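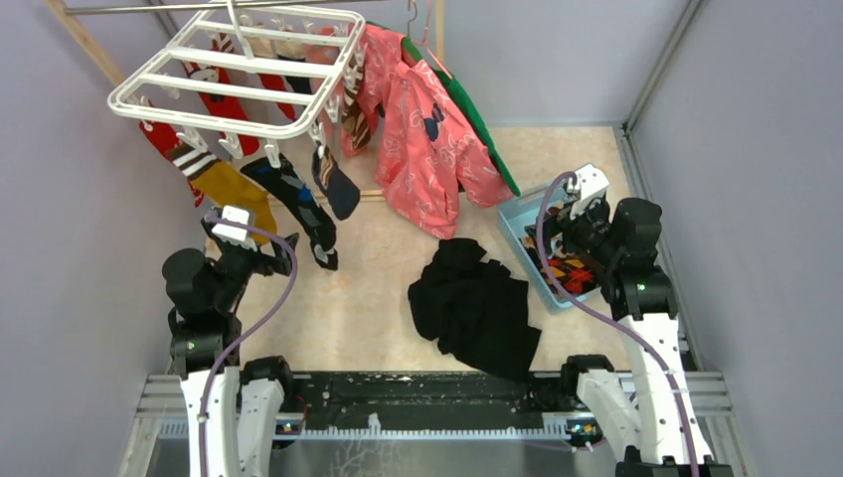
晾袜子和小件衣物：常见问题

Tristley 公寓洗衣房整理，2024-09-08 更新。问得多的都放这儿了，没写到的发邮件。写得急，有错字见谅。

一、夹子盘怎么挂才不歪？

先挂盘，后夹袜子。挂钩要卡在横杆上，别搭在木头柱子边上。两头先各夹一只，再往中间补。长袜、厚袜分开放，别全堆一侧。还歪？把最重的那只挪到对角。

二、袜子夹袜口还是夹袜尖？

两派，吵了很久了。我们的建议：
薄棉袜，夹袜尖，袜口的松紧不容易撑松。
厚袜、毛圈袜，夹袜口一侧的边，只夹一层，里面能透风。
羊毛袜别竖着吊，对折搭在横条上，或者平铺。
夹印问题：夹在罗纹上不太看得出来。介意的话，收下来用手搓两下。

三、一个夹子能夹两只吗？

能，但干得慢。赶时间就一夹一只。不赶时间、夹子又不够，成双夹也行，收的时候倒是省事，不用再配对。Calum Mackay 一直这么干，他说冬天要多等一晚上。

四、花袜子掉色怎么办？

红的、深蓝的头几次单独洗，冷水。晾的时候深色别贴着浅色，滴水会染。带卡通图案的翻过来洗、翻过来晾，印花不容易裂。
已经染上了：不要烘，不要晒，马上再洗一遍。干透了就难弄了。

五、袜子旁边可以挂衣服吗？

可以，留一个拳头的空。长袖的印花衣服用衣架，别直接搭杆上，中间会有一道折痕，还得熨。袖子拉直，领口扣一颗扣子。大件和夹子盘之间没空隙的话，挨着的那几只袜子总是最后才干，摸着潮潮的。

六、多久能干？

看料子、看天气。没法给准数。
薄的，晚上挂早上收，一般没问题。
厚的，多等一天。
摸袜口和袜跟，别只摸袜面。这两个地方最慢。
十月以后楼里湿气重，开除湿机，门关上。除湿机水箱满了会自己停，路过请顺手倒一下。

七、能用烘干机吗？

棉的可以，低温。带松紧、带印花的少烘，烘多了袜口会松，图案会脆。羊毛的不行，缩了不赔（有人问过，真的不赔）。

八、公用的晾衣杆能占多久？

干了就收。最长两晚。超时的衣物收进门口的筐，不会扔。筐里的东西留到月底，之后送去 Strachan 的旧衣回收点。
上个月筐里清出来 126 只袜子，大部分是单只。请大家看一眼。

九、单只袜子怎么找另一半？

先翻洗衣机胶圈，再翻被套四个角，再翻裤腿。都没有，去看筐。
Lucie Paquette 在公告板底下拉了根绳，捡到的单只夹在上面，自己认领。拿走不用登记。
防丢办法：脱下来就成双扣在一起，或者用网袋。网袋别塞太满，七成就够了，太满洗不干净。

十、夹子断了、不够用？

断的别硬夹，会勾丝。放到窗台的盒子里，有空统一换。新夹子找 Ramiro Ortuño 拿，每户 6 个，再多自己买。买的时候试一下弹簧，太紧的会在薄袜子上留坑，太松的厚袜子挂不住。

十一、地上老是有水？

袜子拧干再挂，或者洗完多甩一遍。毛巾卷起来压一压也行，适合羊毛的。台面上滴了水麻烦擦掉，浅色木纹的面泡久了会起边。抹布在水槽下面，用完晾开，不要团着。

十二、收下来怎么叠？

别翻成球，袜口撑大了就回不去。两只对齐，对折，再折一次，立着放抽屉。船袜叠一次就行。颜色相近的放一排，早上好找。黑袜子多的人，买同一款，不用配对，省时省力。

十三、晾衣服的杆子能承多少重？

袜子、T恤、薄衬衫随便挂。湿牛仔裤最多两条，分开挂两头。湿毛毯不行，走楼下大架子。杆子要是往下弯了，先取衣服再告诉我们，不要自已拿胶带缠。

十四、孩子的小袜子总从夹子上掉？

夹深一点，夹到袜身，不要只夹边。或者两只叠着夹。太小的直接放网篮里摊开晾，隔半天翻一次面。

还有别的问题写邮件，标题注明“洗衣房”，回得慢请催。

联系我们：Tristley 公寓洗衣房 | © 2024 Tristley | 保留所有权利 | 返回顶部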